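Woltis fabric shaver, the rechargeable one - two months in

5 min read 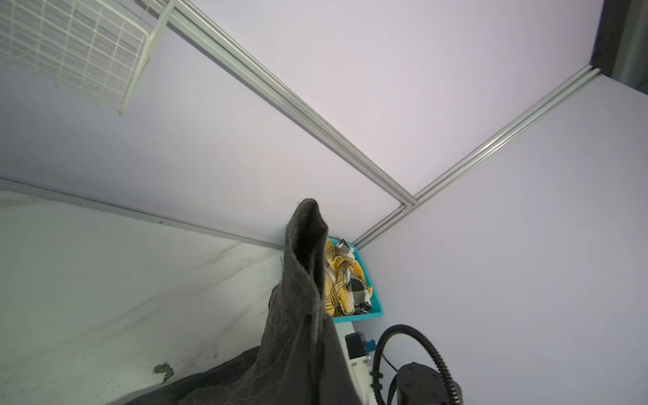 Bought this in February after my old shaver died halfway down a cardigan. The old one was a Sillier, battery powered, ate two AAs every couple weeks and had a blade you couldn't get replacements for anymore. Went for the Woltis on price mostly. Also it charges off a cord and I was sick of batteries. I do my knits in batches, big pile, radio on, and the pile this time was mixed. Dark gray is my torture test, the charcoal kind with a fuzzy face to it, shows every ball of lint and every bald spot you make trying to get rid of it. The yellow plaid bunched up in the turquoise bin was next in line. More on checks further down.

So. What you get. The shaver, a charging cord (short, maybe too short), a little brush, one spare blade, a plastic cap for the head. No pouch. Instructions are one folded sheet and the print is tiny. Three heights on the guard, you twist it to change. The twist is stiff at first and then after a few weeks it's a bit too loose, and I've had it slip from high to medium on me mid-sleeve. No damage but I didn't enjoy it.

Motor is strong. Stronger than the Sillier by a lot. Louder too - not hair dryer loud, more like an electric toothbrush that's angry. You'll want to turn the TV up. Charge lasts me two good sessions, then it dies fast with hardly any warning. The light goes red and you've got maybe a minute. Full charge takes most of an evening.

On wool it's great. Low setting, garment flat on a table, small circles, hardly any pressure. Did an old lambswool crewneck that I was ready to give away and I'm wearing it again. Acrylic blends, also good, though the lint cup fills so quick you're emptying it every few minuets. The cup pulls straight off the back and the lint comes out in a felt plug. Kind of satisfying.

Where it struggles is anything loose. Chunky cable knit, no. Even on the highest guard it wants to grab the raised parts. I got a small hole in the cuff of one sweater, my own fault for rushing, but the Sillier never did that in six years. Keep it well away from seams, buttons and any kind of edge stitching. Hold the fabric tight with your other hand. Seriously tight.

Checks and plaids. Brushed cotton type stuff pills in a different way, flatter, more of a haze than balls, and the Woltis mostly glides over it and does nothing. Medium height, two passes, got some of it. What you do get is the colors looking sharper where you shaved, so do the whole panel or you end up with a bright patch in the middle. Ask me how I know. Pinstripes same deal, but easier as the cloth is usually smoother to start with.

Now the head to head bit, becuase people always ask. I borrowed a Kauppinen comb for a week. It's just a comb, fine metal teeth, no motor, nothing to charge. Slower. Much slower. But on the cable knit it beat the shaver easily and there is no way to cut a hole with it unless you really try. For cashmere or anything you'd cry over, get the comb. For a whole pile of everyday sweaters, get the shaver. I ended up ordering my own comb so now I use both.

Cleaning is fine. Take the guard off, lift out the blade, brush it. Do it every time or the motor starts to drag and smell warm. Replacement blades come in packs of two from Kevent, that's the only place I've found them so far. Took nine days to show up and one was packed badly, bare in the envelope, so open it over a table.

Other gripes. The on switch is right where your thumb rests, I've turned it off by accident more times than I can say. The cap cracked the first week. White plastic was a dumb choice for something that lives in a laundry room, mine's already gray around the grip. And it won't run while plugged in! So if it quits on you, it quits, go do something else.

Would I buy it again - yes, probably. It does the main job better than anything else I've had at this price and it's saved four or five sweaters from the donation bag. If they'd fix the loose guard and let it run off the cord I'd stop complaining. Four stars. Three if you mostly wear chunky knits.

Update, April 2010: still going. On the second blade. Guard is looser, I put a bit of tape on it.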